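An Afternoon at the Nurasside Snack Fair

I had been promising myself a trip to the Nurasside snack fair for a couple of years, and every time something came up, a cold or a wedding or once just plain laziness. This year Kazue Hayashi called me the night before and said she would be at my door at nine with coffee, so that settled that. We drove out on Saturday, November 25, 2023, with two empty shopping bags on the back seat and, I'm a little embarrassed to say, a third one folded up in my coat pocket.

The fair is held in the old community hall behind the station, a long low building with tall windows and a floor that creaks wherever you happen to be standing. Parking was easy enough if you don't mind a walk. The woman at the door stamped our hands with a little peach and gave us a paper map, which Kazue folded into a fan and never looked at again (the heaters in that hall are fierce!).

We started at the baking end, mostly because of the smell. Takeshi Tanabe was pulling trays of sesame crackers out of a small oven and sliding them straight onto a rack, and he let us have the broken ones while we waited. I asked him how he gets them so thin and he said it was all in the resting of the dough, and then he told me a good deal more about resting dough that I wish I had written down. I bought two bags. One of them didn't make it to lunch.

From there we wandered past the Stomby tea stall, where I had a cup of roasted barley tea that I would happily drink every day for the rest of my life, and then into the side room, which turned out to be my favorite part of the whole visit. This is the tasting and sorting room, and the idea is simple: people bring wrapped snacks from their own cupboards or their travels, everything goes onto cloth-covered tables, and you help sort it into mixed bags that go home with the visitors at the end of the day. Rin Hattori runs it, and she has a lovely way of putting you to work before you've noticed you agreed to it.

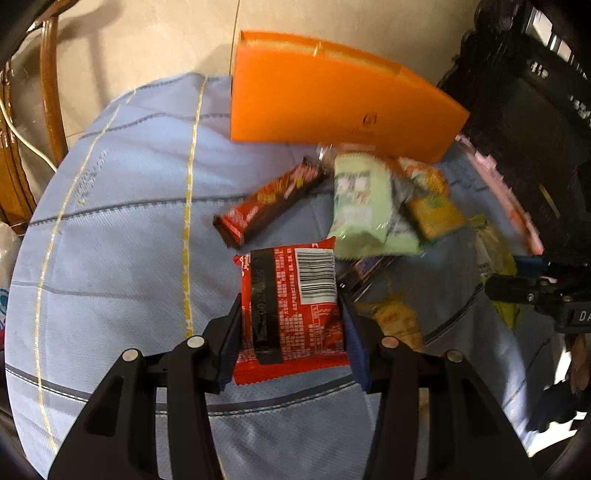

Kazue took to it right away. She likes to put the long bars in first, standing up along the side of the bag, and then tuck the small square packets in wherever there's a gap. I am more of a scooper. Rin watched me for a minute and very kindly moved me over to tying ribbons. We stayed far longer than we meant to, chatting with Genji Ichikawa across the table about the sweets he used to buy on the way home from school, and whether salty or sweet ought to be eaten first. He is firmly for salty. I go back and forth.

It's a funny thing, but I think I enjoyed the wrappers almost as much as what was in them. I don't read Chinese, so with some of the snacks I was going entirely by color and hope, and Genji would lean over now and then to tell me whether I was holding something spicy.

Lunch was noodles at the counter by the stage, eaten standing up, followed by a short talk from Kazuhiro Nomura on rice crackers and how they were sold when his grandmother kept a shop. He had brought one of her big glass jars along and passed it carefully down the rows. The microphone gave out halfway through and he simply carried on in a louder voice.

If you're thinking of going, bring cash and wear something with pockets. Small children seemed to be having a grand time, though the hall does get crowded after lunch and a stroller would be hard work near the tea stall. There is a smaller winter version in December, and Kazue has already told me what time she's picking me up.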